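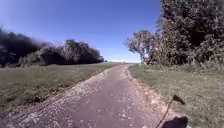 A paved track with gravelled edges, running through open grassland.

Flondham and Badside Dress and Custom Notes

README for the written collection

Welcome, and thank you for taking the trouble to open this file before the others. It explains what is in the folder, how the notes were gathered, and what we would ask of you if you plan to use them. It has grown rather long over the years (everyone who works on it seems to add a paragraph and never takes one out), so do feel free to skip to the part you need.

What this is

The collection is a set of written notes on what people in Flondham and Badside wear, or remember their parents and grandparents wearing, for weddings, namings, harvest suppers and funerals. The two places are close neighbours and share a dialect, more or less, but they have never agreed about shawls, and a good deal of the material is about that!

There are 2080 notes in all. Each is a short piece of text, usually a paragraph or two, written down from conversation and afterwards read back to the person who gave it. They are as near to spoken words as we could keep them, which means they wander, and sometimes a note that starts with a christening cap ends with the price of lamp oil.

What is in the folder

notes.txt holds the notes themselves, one after another, with a blank line between.
places.txt gives the place each note belongs to. Where a family had moved between the two, we put the place they named first.
words.txt is a glossary of 70 local terms for cloth, fastenings and ways of folding.
songs.txt has the verses sung while a bride is being dressed. It is the smallest file and my own favourite.
vincze.txt lists the spellings changed when the notes went through Vincze, the little tidying script we use.

How the notes are laid out

Every note begins with a number, then the occasion, then the text. The occasion is always one of these: wedding, naming, harvest, funeral, other. "Other" is a muddle, I am afraid, and covers everything from market days to the first day at school. If you are looking for the blue sashes, that is where most of them have ended up.

Square brackets mark something added by the person writing it down. Round brackets belong to the speaker. A row of three dots is a pause, or a place where we were brought tea.

A word on spelling

There is no settled way to write the dialect. The word for the folded wedding shawl appears as irnis, irnish and irniss, and people hold to their own version very firmly. We have left all of them alone in notes.txt and used Irnis in the glossary, simply so that it can be found. Please don't take that as a ruling. In Badside the same word can also mean the dance done while wearing the shawl, and a few notes only make sense if you read them that way.

Vincze was meant to mend stray spaces and doubled letters and nothing else. In an early version it also mended quite a few dialect words that were perfectly right as they stood. We put back every one we could find, but 49 entries in vincze.txt still carry a question mark, and we would be very glad of help from anyone who grew up with the older speech.

What is thin or missing

Flondham is better covered than Badside. Men's clothing is poorly covered in both, apart from hats, on which there is far more than anyone could need. Funerals are sparse. Several people preferred not to speak about mourning dress, and we didn't press them. Nothing was gathered from children.

The notes say what people told us, and people remember differently. Two sisters gave entirely opposite accounts of which shoulder the shawl is pinned on, and both are included. Please be careful with any sentence that begins "in Flondham they always".

Using the notes

You are welcome to read, quote and print from the collection for teaching, study or your own pleasure. If you quote more than 30 notes in one piece of work, please write to us first, so that we can let the families know. We ask that the verses in songs.txt are not recorded or sold. They were given to us on that understanding.

Please don't try to work out who the speakers are. Names were left out at their wish, and in places this small it takes very little to guess.

Corrections

These are always welcome, and the small ones most of all. Tell us the note number, what it says now and what it ought to say. We go through the letters on a Tuesday, and changes usually go into the next copy of the folder, which comes out each September. If yours is about the shawl pin, we will add it to the pile with real affection, but it may be a while before you hear back.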